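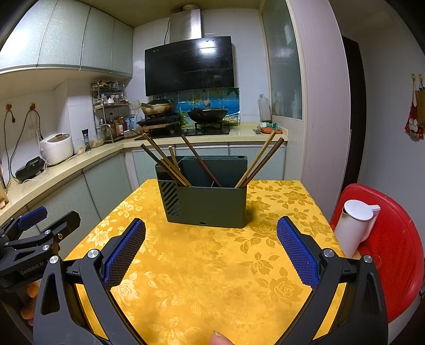 Orellana Prosecutor's Office Wins Guilty Pleas in Catalytic Converter Theft Ring

ORELLANA — Two men have pleaded guilty to felony theft and conspiracy charges for their part in a ring that stripped catalytic converters from parked cars and delivery vans across the city, the Orellana Prosecutor's Office announced Monday.

The pleas close the main part of a case that began last November, when officers on the overnight shift were called to the long-term parking lot at the Vastel rail station. Seventeen vehicles in the lot had been cut from below. A night clerk at the station had reported the sound of a power saw shortly before 3 a.m.

Detectives from the Property Crimes Unit later tied the same crew to thefts at the Prinow industrial park, at two apartment garages on the north side, and from a fleet of vans owned by Zonine, a medical supply company. In all, investigators recovered over 400 converters from a rented storage unit. Many had already been tagged by weight for sale to an out-of-state buyer.

Under the terms of the plea agreements, both defendants will pay restitution to the vehicle owners and will testify, if called, against the operator of the scrap yard that is alleged to have bought the parts. That case is still pending. The scrap yard operator has entered a plea of not guilty and is presumed innocent unless proven guilty in court.

"These thefts hit people who needed their cars in the morning to get to work," said Deputy Prosecutor Grażyna Ostrowski. "Some of them waited weeks for a replacement part. The detectives stayed with this case through a lot of slow record checks, and the pleas come from that work."

Investigators used toll records, pawn and scrap receipts, and video from businesses near the rail station to follow a gray pickup truck from one theft to the next. A search warrant for the storage unit was signed after a receipt found in the truck matched the unit number. Officers also seized saw blades, floor jacks and a ledger.

The Property Crimes Unit has matched 20 of the recovered converters to specific vehicles so far. Matching is slow, as most converters carry no serial number that links them to a car. Owners who filed a police report between November and the date of the arrests will be contacted by mail. Owners who did not file a report at the time may still do so at the front desk of police headquarters — bring the registration and any repair bill. 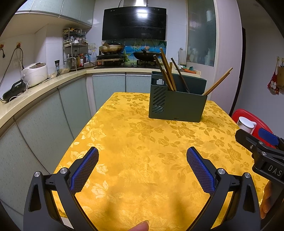
Ximena Vergara said her car was one of those cut at the Vastel station, and that she had given up on hearing anything more until a detective called her at home. She said she would like the city to add lighting at the back of the lot before winter.

Restitution claims must include a copy of the repair invoice and proof of any insurance payment. Forms are available from the Victim Services desk at the Prosecutor's Office, open weekdays from 9 a.m. to 4 p.m. A sentencing date has not been set.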